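Zimmerpflanzen umtopfen, ohne dass die halbe Wohnung mitmacht

Geschrieben am 31. Januar 2020 von Iraís Robles

Jedes Jahr im Winter kommen die gleichen Mails, und ich freue mich über jede einzelne, auch wenn ich mit dem Antworten nie hinterherkomme. Die Monstera schiebt Wurzeln aus dem Topf, der Gummibaum kippt, das Einblatt säuft und säuft und hängt trotzdem am nächsten Abend wieder schlapp über dem Rand. Darf ich jetzt schon umtopfen, oder muss ich bis zum Frühling warten? Deshalb schreibe ich es einmal richtig auf, in aller Ausführlichkeit (wer mich kennt, ahnt schon, dass es etwas länger wird), und ihr könnt euch dazu gern einen Tee machen.

Wann ist der richtige Zeitpunkt?

Am liebsten topfe ich von Ende Februar bis in den April hinein um. Die Tage werden länger, die Pflanzen wachen auf und haben Lust, in frische Erde hineinzuwurzeln. Wer im Dezember umtopft, macht damit meistens nichts kaputt, muss danach aber sehr vorsichtig gießen, denn die Wurzeln sind träge und die viele neue Erde bleibt lange nass. Nutzt den Januar also lieber zum Vorbereiten: Töpfe schrubben, Erde besorgen, die Kandidaten aussuchen.

Eine Ausnahme gibt es, und die gilt das ganze Jahr. Riecht die Erde muffig und faulig, werden die Stiele unten weich, dann wird nicht gewartet, dann kommt die Pflanze sofort raus. Eine kalte, dunkle Woche in frischer Erde ist immer noch besser als eine warme im Sumpf.

Ob eine Pflanze überhaupt einen größeren Topf braucht, seht ihr am besten, wenn ihr sie einmal vorsichtig herauszieht. Laufen die Wurzeln unten im Kreis herum und ist von der Erde kaum noch etwas zu sehen, ist es Zeit. Fällt euch die Hälfte der Erde entgegen, darf sie gern noch ein Jahr bleiben, wo sie ist. Bogenhanf und Glücksfeder mögen es übrigens eng! Meine Glücksfeder hat mir einmal den Plastiktopf ausgebeult, bis er aussah wie ein Kohlrabi, und gewachsen ist sie dabei wie verrückt.

Was ihr braucht

Die Liste ist kurz, und das meiste habt ihr schon im Haus:

Einen Topf mit Loch im Boden
Frische Erde, dazu etwas zum Auflockern
Eine Tonscherbe oder ein Stück altes Fliegengitter für das Abzugsloch
Ein Holzstäbchen, wie man es beim Asiaten zum Essen bekommt
Eine saubere, scharfe Schere
Eine Gießkanne mit zimmerwarmem Wasser
Etwas Großes zum Unterlegen

Handschuhe sind Geschmackssache. Ich mag es, die Wurzeln zu fühlen, aber bei Wolfsmilch, Dieffenbachie und allem anderen, was reizenden Saft hat, ziehe ich welche an und fasse mir danach nicht ins Gesicht. Dass Kinder und Katzen in der Zeit besser in einem anderen Zimmer spielen, muss ich euch vermutlich nicht erzählen.

Die Erde

Über Erde könnte ich einen ganzen Abend reden, und Nikau Te Moana, mit dem ich den Pflanzentausch in Berberg auf die Beine gestellt habe, leider auch. Er schwört auf reine Kokosfaser und düngt dann eben jede Woche, ich bleibe bei meiner Mischung: drei Teile torffreie Blumenerde, ein Teil Perlit, ein Teil Pinienrinde. Das ist für fast alles gut, was bei uns auf der Fensterbank steht. Für Kakteen und andere Sukkulenten nehme ich die Hälfte der Erde weg und ersetze sie durch Bims oder groben Sand, für Farne lasse ich die Rinde ganz weg.

Mischt alles in einem Eimer oder einer Schüssel und macht es dabei leicht feucht. Knochentrockene Erde nimmt das Wasser später schlecht an, es läuft dann am Rand vorbei und unten wieder heraus, und ihr denkt, ihr hättet gründlich gegossen. Feucht heißt: Sie hält zusammen, wenn man sie in der Hand drückt, und zerfällt, sobald man mit dem Finger dagegentippt.

Perlit staubt übrigens fürchterlich. Ein Schluck Wasser in die Tüte, bevor ihr sie ausschüttet, und schon ist Ruhe. 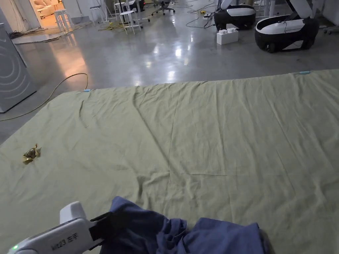 Die Topfgröße ist der Punkt, an dem die meisten zu großzügig sind, und ich verstehe das so gut, man möchte seiner Pflanze ja etwas gönnen. Ringsum 2 cm mehr Platz genügen vollkommen. Ein Steckling, der bisher in einem Wasserglas gewohnt hat, bekommt von mir einen Topf mit 10 cm Durchmesser und keinen Millimeter mehr. Stellt die Töpfe vorher ruhig alle nebeneinander hin und probiert die Pflanzen samt altem Topf darin aus, bevor ihr irgendetwas auspackt. Dafür braucht es Platz, und den habe ich nur auf dem Boden. Auf glattem Beton rutscht ein Stoff gern weg, sobald man mit dem Knie dagegenkommt, deshalb halte ich ein großes Tuch wie das salbeigrüne am Rand mit hellblauen Klammern fest. So ein Tuch gefällt mir viel besser als Zeitungspapier, das nach der ersten nassen Wurzel durchweicht, und am Ende nimmt man es an den Ecken hoch und schüttelt es draußen aus.

Schritt für Schritt

1. Gießen, und zwar am Vortag. Ein leicht feuchter Ballen rutscht besser aus dem Topf, und die feinen Wurzeln reißen nicht so schnell ab. Direkt vor dem Umtopfen gegossen wird es dagegen eine furchtbare Matscherei.

2. Den neuen Topf vorbereiten. Gebrauchte Töpfe schrubbe ich mit heißem Wasser und einer Bürste, Kalkränder gehen mit einem Schuss Essig weg. Neue Tontöpfe lege ich über Nacht ins Wasser. Dann kommt die Scherbe mit der Wölbung nach oben über das Loch und darauf eine Schicht Erde.

3. Die Pflanze herausholen. Legt eine Hand flach auf die Erde, sodass der Stiel zwischen den Fingern steht, dreht das Ganze um und klopft auf den Topfboden. Bitte nie am Stiel ziehen! Will sie nicht, drückt den Plastiktopf rundherum ein wenig oder fahrt mit einem alten Messer am Rand entlang. Große Pflanzen legt man auf die Seite und rollt den Topf dabei sanft hin und her, zu zweit geht das bedeutend leichter.

4. Die Wurzeln anschauen. Gesunde Wurzeln sind fest und meistens hell, manche Arten haben aber von Natur aus gelbliche oder bräunliche, also lasst euch davon nicht erschrecken. Was weich ist und riecht, schneidet ihr weg. Einen festen Filz lockere ich unten und an den Seiten mit den Fingern auf, die alte Erde in der Mitte darf bleiben.

5. Einsetzen. Die Pflanze soll so tief sitzen wie vorher, und oben bleibt ein Gießrand frei, ungefähr fingerbreit. Sitzt sie zu tief, hebt sie noch einmal heraus und gebt unten Erde nach. Jetzt ist das noch eine Sache von Sekunden, später ärgert man sich jedes Mal beim Gießen.

6. Auffüllen. Gebt die Erde nach und nach rundherum hinein und stochert mit dem Holzstäbchen sachte nach, damit keine Hohlräume bleiben. Zwischendurch den Topf ein paarmal aufstoßen. Gedrückt wird nur ganz leicht.

7. Angießen. Langsam und in mehreren kleinen Runden, bis unten Wasser herausläuft. Den Untersetzer nach einer Viertelstunde ausleeren. Die Erde sackt dabei noch etwas zusammen, also haltet eine Handvoll zum Nachfüllen bereit.

Die Wochen danach

Frisch umgetopfte Pflanzen dürfen ein bisschen beleidigt sein. Ein gelbes Blatt, ein paar hängende Stiele, das alles gibt sich meistens von allein. Stellt sie hell, aber ohne pralle Sonne, und haltet sie von der Heizung fern. Gegossen wird erst wieder, wenn sich die obere Erdschicht trocken anfühlt, also wirklich den Finger hineinstecken und nicht nur gucken.

Dünger gibt es die ersten sechs Wochen keinen. In der frischen Erde ist genug drin, und frisch geschnittene Wurzeln vertragen Salze schlecht. Mereana Nepia hat mir letzten Frühling geschrieben, ihre Calathea habe nach dem Umtopfen braune Ränder bekommen, und nach vielen Fragen hin und her kam heraus, dass sie gleich am selben Tag die volle Portion Flüssigdünger gegeben hatte. Wir haben den Topf mit reichlich klarem Wasser durchgespült, und im Sommer stand die Calathea wieder prächtig da.

Fragen, die oft kommen

Was mache ich mit Pflanzen, die für einen größeren Topf zu schwer werden? Tragt oben mit einem Löffel die alte Erde ab, so weit es ohne Wurzelschäden geht, und füllt frische auf. Meine alte Drachenpalme bekommt seit Jahren nichts anderes.

Kann ich die Pflanze gleich teilen? Bei Einblatt, Calathea, Bogenhanf und vielen Farnen sehr gut. Jedes Teilstück braucht eigene Wurzeln und ein paar Triebe. Zieht den Ballen mit den Händen auseinander und nehmt das Messer erst, wenn ihr so nicht weiterkommt.

Wohin mit der alten Erde? War die Pflanze gesund, kommt sie bei mir ins Beet oder auf den Kompost. Waren Trauermücken oder faule Wurzeln im Spiel, gebe ich sie in den Restmüll.

Muss eine neu gekaufte Pflanze sofort umgetopft werden? Gebt ihr erst einmal zwei bis drei Wochen, um sich an eure Wohnung zu gewöhnen. Schaut aber nach, ob in der Mitte des Ballens so ein kleines Netzkörbchen aus der Gärtnerei steckt, und schneidet es beim ersten Umtopfen vorsichtig auf, soweit die Wurzeln es zulassen.

Im nächsten Beitrag geht es um Rankhilfen für die Monstera, und wie man einen Moosstab so befestigt, dass er auch im zweiten Jahr noch gerade steht. Schreibt mir bis dahin gern in die Kommentare, was bei euch dieses Jahr in einen neuen Topf kommt!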